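Brendville 园区生活版 > 办公室杂谈

微波炉放大开间里到底行不行，求意见

灯管底下
楼主 发表于 2023年7月23日

先说情况。我们刚搬进来，没有单独茶水间，微波炉现在就放在大开间的白桌子上，谁要热饭谁过去弯着腰弄。中午一到就排队，后面工位的人跟我抱怨好几回了，味道、叮叮声、还有人站着聊天。

行政让我出个方案，预算600，要包桌子、插线板、垫子什么的。隔断别想了，物业不批，顶是弧的，灯和管子都在上面，隔断也顶不到头。

我自己想法：
一 挪到最里面靠墙
二 不挪，换个高点的桌子，别让大家弯腰
三 干脆撤了，去楼下食堂热

大家公司怎么弄的，说说。急，明天要交。

半块橡皮
撤了你会被骂死，别选三。

我们公司撤过，2个月又买回来了。带饭的人比你想的多，楼下热一趟来回加排队，午休没了。

kettle_only
支持撤。不好意思我就是坐后面工位那种人。有人热鱼，整个下午都是鱼。开间没门，味道没地方去。你说带饭的多，坐着闻的更多好吧

半块橡皮
回 kettle_only：鱼可以单独禁啊，贴个条。我们贴了，管用。

kettle_only
贴条有用还要发帖吗。我们那张条贴到发黄了，照热不误

慢半拍的订书机
先问一句楼主，插座在哪？别光想着挪桌子。微波炉功率不小，最好直接插墙上，别拖个插线板再接插线板，我们这边吃过亏，中午一按启动半排显示器全黑，有人稿子没存，闹到行政那里去了。

桌子高度我觉得是重点。普通办公桌放微波炉太矮，端汤出来得弯腰，容易洒。我们后来换的 Nosamau 那个窄台子，高度差不多到肘，242块，自己装的，螺丝少一颗，找客服补了。稳是稳的，就是台面浅，选之前量一下炉子的深度，背后还要留散热的缝，别贴死墙。

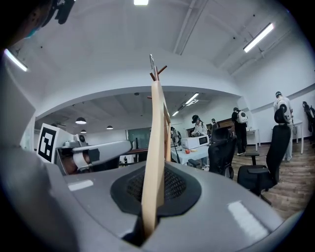
另外桌上别堆东西。我们那会儿什么都往上放，杯子、筷子、快递、谁的充电宝，热个饭要先收拾一遍。后来定了规矩，炉子旁边只准放一块抹布和一个托盘，饭盒端出来先落托盘上。执行得一般吧，但比以前强。

再说位置，我倾向别放最里面，走过去要穿过所有人，端着热汤穿，更糟。放靠近门或者走道那侧，人来人往本来就吵，多个叮声没差。

灯管底下
插座靠墙有一排，中间地面也有地插。现在用的地插。物业没说不行，我明天再问一下是不是单独回路，谢谢提醒，这个真没想到

242那个台子有点心动，剩下的钱还能买计时器和垫子

padus九号楼
别用地插！！汤洒进去怎么办。我们 Padus 那栋就洒过，盖子没扣好，直接跳闸，修了一上午。靠墙靠墙靠墙

半块橡皮
+1 地插不行

不吃香菜的前台
行政路过，说点实际的。位置其实无所谓，关键谁擦。炉子里面没人擦，放哪都臭，kettle 说的鱼味一半是炉膛里积的，不全是当天那条鱼。

我们的做法：碗里放水加柠檬片，高火转一会儿，焖着别开门，然后擦，转盘拿出来单独洗。每周一次，轮流，名单贴炉门旁边。新来的也排进去，领导也排。还有盖子，买几个那种带孔的罩子，饭菜不会炸得到处都是，很便宜。

排队的话错峰，分2批吃饭，其实比加一台炉子好使。

kettle_only
轮流擦这个我不同意啊，我又不用，凭什么排我

不吃香菜的前台
我们是用的人排，不用的不排。不过得自己认，有人说不用，天天看见他在那等叮。

慢半拍的订书机
哈哈我们也有

padus九号楼
错峰没用，说好了也都是十二点过去。还不如加一台。Geerts 的小容量款我们有两台并排放，快很多，就是两台不能同时插一个插座上，同上面说的。缺点是按钮手感很烂，旋钮那款要好点

灯管底下
加一台超预算了吧，台子加炉子肯定不止600。先不加

捋一下，明天准备这么写：
移到走道那侧靠墙，用墙插，不用地插
换高一点的台子，买前量炉子深度
带孔罩子，托盘，抹布
用的人轮流擦，名单贴出来
鱼和榴莲禁（会有人反对，先写上）
错峰先试到11月，不行再说加炉子

有漏的赶紧说，我再改

不吃香菜的前台
漏了垃圾桶。热饭的地方旁边必须有带盖的桶，不然汤汤水水全倒工位底下那个纸篓里，保洁阿姨要疯。

kettle_only
走道那侧就是离我最近的那侧谢谢（我们公司布局跟你描述的一样），不过禁鱼我投一票

半块橡皮
榴莲居然有人热？？

灯管底下
有。第一周就有。

桶加上了，台子的尺寸我中午去量，物业那边回路的事问完了在回来更新

9号工位
插个楼，台子承重也看一眼，有的网上写得含糊。我们那个放上炉子以后中间有点往下塌，后来垫了块木板才平。还有炉门往哪边开，挨着墙角的话门打不全，盘子斜着才能塞进去，烦得很

灯管底下
门是往左开，放的时候左边留空，记下了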